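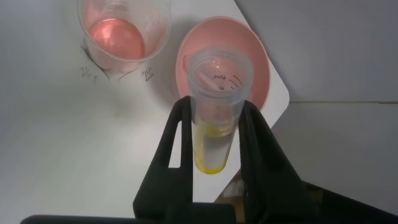 A morning at the Ornelen water works

Home | Visits | Water | Archive | Contact

The Ornelen plant opens its gates to the public every April. I went with a group from the garden club and we were let in at 9 a.m. Hard hats were handed out at the gate, and mine was too big.

The tour begins at the river intake, which is down a long flight of metal steps. Water passes through two screens and then into the settling tanks. Our guide said the oldest tank was built for a town of 1000 people and still runs in the summer. The new building, put up by Mistex, was finished in 2000. It is loud inside, and I missed most of the talk about pumps.

Lab samples come in from the taps out in the district, as far as the Bright reservoir. Lead and chlorine are checked most often. The lab keeps its old results in paper binders going back to the first tank.

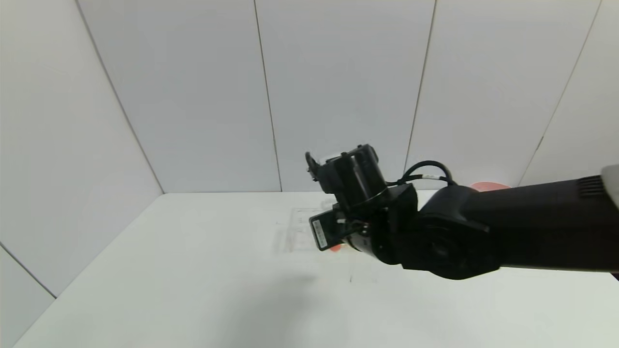
The filter hall and the walk back

The filter hall was the best part. The beds are sand over gravel, and they are washed by pushing water up from below. We watched one wash from the rail. It took longer than I expected and the water came up brown.

Coffee was in the canteen. Parking is at the Cotik Road lot, and bus 707 stops outside.

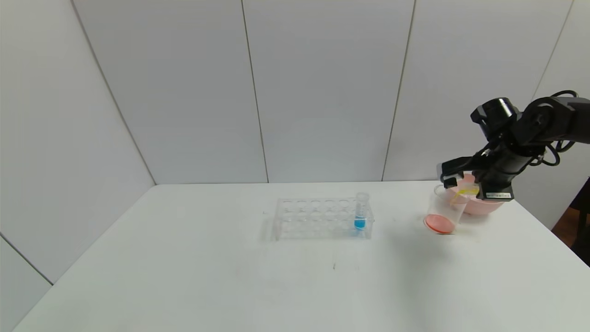 Comment from a reader: We went last year and they skipped the intake because of high water. Call ahead if that's the part you want. The steps are steep too, so wear decent shoes.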